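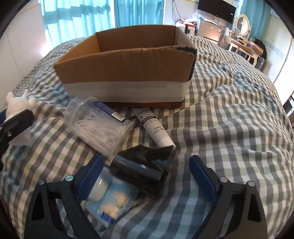

4. Returning your welcome parcel items

4.1 This section applies to all residents of Surkness House who are leaving a furnished room at the end of their tenancy. It should be read together with section 3, Inventory and Condition of the Room.

4.2 Before you begin, you will need:
- your copy of the room inventory
- one open box or crate for small items
- the return label issued by the Skistemer office

Note: Labels are valid for one tenancy only. If your label is missing, ask for a replacement at Room 112 before the day you leave.

4.3 Sorting your belongings

1. Read through the inventory and set aside each item that belongs to the house.
2. Lay small items out on a flat, clean surface and check them against the list.
3. Empty and close any bottles, tubes or tubs. Toiletries are not accepted for return and should be taken with you or thrown away.
4. Place house items in the box, with the heaviest at the bottom.

Caution: Do not pack knives, lamps or glassware with bedding. Wrap each of these separately in paper.

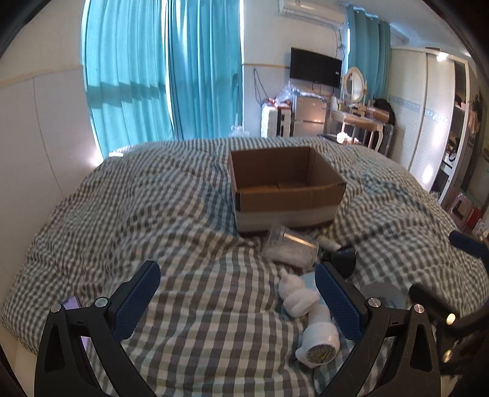 5. Fill in the return label in block capitals, giving your room number and the name on the tenancy agreement.
6. Fix the label to one side of the box. Do not cover the printed reference number with tape.
7. Carry the box to the Araújo Wing store. The weight of a single box must not exceed 64 newtons on the store scale; heavier loads should be divided between 2 boxes, each with its own label.

4.4 Bedding

Bedding supplied by the house is to be stripped and left folded at the foot of the mattress. Residents who have brought their own quilts or covers should remove them before the final inspection. Mattress protectors remain in place.

4.5 Receipts

A receipt is issued from the Flitum desk once the contents have been checked. Please keep it until your deposit has been repaid. Queries about a receipt should be sent in writing to Sarla Nishad, Residents' Services, quoting the reference number on the label.

Note: Items left in a room after the keys have been handed in are dealt with under section 6.

Section last revised: 13 June 2024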